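**Student project report: Module 6, Work and Study Environments**
Submitted by Ohemaa Atinga and Pierina Cattaneo, March 25, 2025

## 1. Purpose

The project examined how students at the Brullthorpe site use shared study rooms in the evening, and whether the present booking rules meet their needs. It was carried out under the supervision of the Vakulenko Centre.

## 2. Method

A written questionnaire was completed by 35 students. Booking records for the spring term, containing 1045 entries, were supplied by the site office. Entries without a finishing time were left out of the comparison of session lengths.

## 3. Findings

Most respondents preferred to work alone after supper and chose a room for its quietness. Group bookings were usually made at short notice. Some 11 respondents had given up a booking when the room was too noisy, and several asked for a later closing time on weekdays. The records show that long bookings were often made by students who left early, so that rooms were listed as taken when they could have been offered to others.

## 4. Furniture and equipment

Respondents were also asked what they expected of a desk. Space for writing by hand was mentioned more often than a screen.

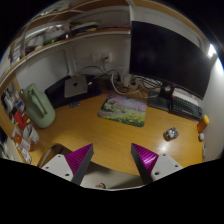 Wooden desk surfaces, with a monitor and keyboard in the second view.

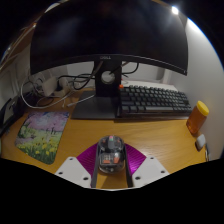
## 5. Recommendations

Bookings should be limited to two hours, with renewal permitted when no other request has been received. The authors further recommend a trial of later closing at Brullthorpe before any change is made at the Pisitz site, where evening use has not yet been studied.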